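Nerano Handheld Gripper – Set-up Guide for Demonstration Recording

Section 4. Recording tabletop demonstrations with small containers

Revision of Monday, May 8, 2023

4.1 Purpose of this section

This section describes how to record demonstrations with the handheld gripper for the Valldale grasp study. It supposes that you have already charged the unit and finished the calibration of section 3. If the calibration is older than the last change of fingers, please do it again before you continue. A recording made with a wrong finger calibration can be replayed, but the opening width will be false and the policy learns from false numbers.

The method is simple in its idea. A person carries the gripper by hand, performs the task, and the camera on the device records the view together with the position of the gripper and the opening of the fingers. Later the same kind of fingers is mounted on the robot arm, and the learned policy receives a view which is close to the one from the recordings. For this reason the position of the camera relative to the fingers must stay the same in every session.

4.2 Before you start

1. Clean the lens with the dry cloth. Do not use alcohol, it leaves a thin film near the border of the glass.

2. Check by hand that both fingers are tight. If one finger moves sideways, tighten its screw and repeat the calibration.

3. Switch on the unit and wait until the tracking light stops blinking. Keep the gripper still on the table during this time.

4. Open the Iton recorder on the tablet and choose the task "small containers".

5. Enter your operator code. The recorder does not save names.

6. Record the empty motion: close the fingers completely, open them completely, then repeat one time. The software uses this motion to find the two end values.

Note: the wide lens sees a circular field, and the corners of the video stay black. Do not crop the video to remove them. The training code applies its own mask and expects the full picture.

4.3 Placing the objects

Put the objects on the part of the table that you can reach without standing up. Leave a free space between them, at least as wide as one finger. In the first sessions in February the objects stood too near to each other, and the operators often pushed the second object while closing on the first. These recordings had to be removed from the set.

Transparent and shiny objects are welcome in this task. We found that a set with only matt objects gives a policy which hesitates in front of clear plastic – it comes near, stops and goes back again.
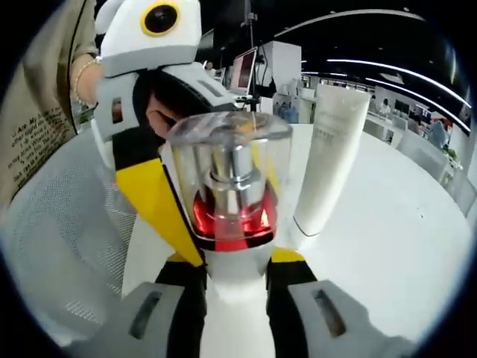

Figure 4-1. Clear bottle with a silver pump head in front of the fingers; white squeeze tube standing on its cap to the right.

Both types of object in Figure 4-1 need some attention. With a clear cap, the outer rim and the part inside it can be confused, so approach the bottle slowly and keep it near the middle of the view. A tube which stands on its cap is narrow at the top and can fall with a light touch. Grasp it at the lower part, where it is more stiff.

4.4 Recording one demonstration

1. Hold the gripper with the fingers open, a little above the table, and press the record button once.

2. Wait for the short sound. Movement before the sound is not stored.

3. Move towards the object in one calm path. Small corrections are allowed and even useful, but please do not shake the device or turn it quickly.

4. Close the fingers until the object is held. Do not press more after this point. Too much force bends the soft surface of the fingers and the measured opening becomes smaller than the real one.

5. Lift the object by a hand's width and hold it for one second.

6. Put it at the target place, open the fingers and move back.

7. Press the button again. The recorder shows the length of the demonstration and asks if you wish to keep it.

If the object falls, do not stop. Finish the motion, choose "keep" and mark the demonstration as failed. Failed demonstrations are not used for training, but we use them to test the success detector.

Caution: keep the free hand away from the space between the fingers while the unit is switched on.

Caution: do not record with open liquids. The housing is not protected against water. Close all caps and pumps before the session.

4.5 How many demonstrations are needed

One session has 40 demonstrations. After each session, rest your wrist for at least 11 minutes. When the operator is tired, the path becomes lower, and the fingers begin to touch the table.

The Bezerra set, which was the base of our first result, contained 748 demonstrations. After the check described in section 5, 379 of them were left. Most of the removed ones had lost tracking when the operator turned towards a plain wall. The policy trained on the smaller set was more steady in our tests than the policy trained on everything, and since then we prefer a strict check to a large number.

4.6 Frequent problems

The tracking light becomes red during the motion. Stop, put the gripper on the table and wait. If it happens often at the same place, there are too few visible details in that direction. Turn your chair so that the camera looks into the room.

The opening value jumps. The finger marker is dirty or in strong reflection. Clean it and change the angle to the lamp.

The recorder does not offer "keep". The demonstration was shorter than the minimum set for this task. Record it again with a slower approach.

When the session is finished, leave the gripper switched on until the upload bar in the recorder is full, then continue with section 5.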